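December 3, 2019

So I finally caved and downloaded Stimside, the little puzzle game Piroska Kerekes has been nagging me to try since September. She's on level 47. I'm on level four, and yes, I've restarted it twice!

It's free, with ads, and the ads are my only real grumble (two in a row after every loss, and I lose a lot). The colours are gorgeous though, and the music's the sort you end up humming while you do the dishes. 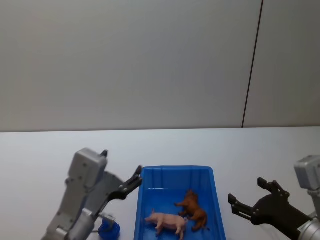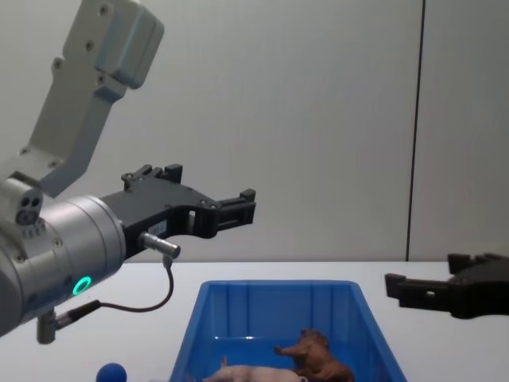 What I like best is the weekly fundraiser round. You pick a team, I went with Hegyi, and your points go toward a local animal shelter. My neighbour picked Pestach purely for the logo and is beating me by miles. I'll give it another go tonight once the kids are in bed, and if anyone's cracked the bridge level, please leave me a comment.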